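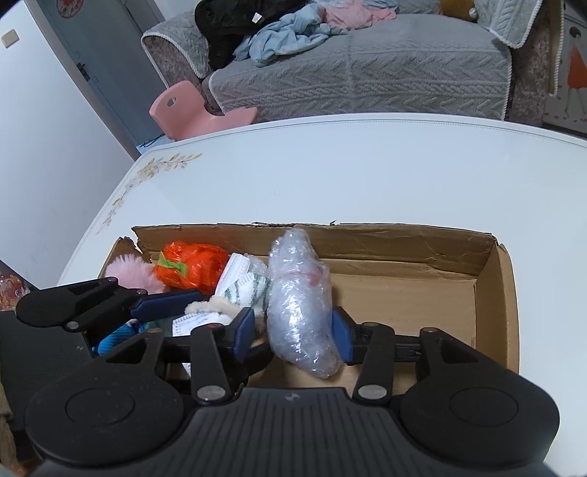 Comment from Sutter, 9:40

The upload from the Flatonov set stopped again overnight. The queue says 4,000 expected and 1,731 accepted. Everything after that is marked "width out of range" and sits in the hold folder. Can someone look before we send the next batch of homes out?

Reply from support, 10:15

Looking now. Please don't delete the hold folder. Which task labels are affected?

Sutter, 10:22

Only "box, soft items" as far as I can see. The folding and table-wiping ones went through. Bubble wrap, knitwear and fluffy toys are the worst. Hard items in the same homes are fine.

Support, 11:05

Status: reproduced.

I pulled clips from the hold folder and plotted finger opening against time. On soft items the opening keeps shrinking after contact, as the wrap or the fabric gives way. The checker in Fluleo expects the opening to settle within 4 frames of contact. If it doesn't, the clip is treated as a bad width reading and held. The readings themselves look right. I compared them with the finger pads in the video and they agree.

Ruled out so far:
- Loose pads. Same result on both the left and the right gripper.
- Clock drift between the two grippers. Offset is steady through the whole clip.
- Lost tracking. The position path is smooth, including when the hands are low inside the box.

Sutter, 11:18

We changed nothing on our side. Why did the first ones pass?

Support, 11:30

They were recorded before the March update of Fluleo. The older checker had no settle rule.

Support, 13:50

Settle window raised from 4 frames to 60 for any task with the "soft" tag. Ran it over part of the hold folder and those clips passed. Two were still held, both correctly: the operator let go of the item and started over in the same clip. Those should be cut in two or dropped.

To do on your end:
1. Check that every box task carries the "soft" tag. Mixed boxes need it too.
2. Restart the upload from the hold folder, not from the memory cards, or you'll get duplicates.
3. Leave the rejected restarts out of the training split.

Sutter, 14:35

Tag was missing on the mixed boxes. Added. Upload restarted and the accepted count is moving. Do the operators need to re-record anything?

Support, 14:41

No. Ask them to pause with the fingers closed before lifting. It makes the grasp easier to label. They can keep loading the boxes the way they do now, with things touching and overlapping. The Sidley model does poorly on crowded boxes and needs those examples.

Sutter, 16:20

Hold folder is empty except for the two restarts. Fine to close.

Support, 16:25

Closed. The longer window goes into the default settings with the next Fluleo release. Until then it has to be set by hand on each new project.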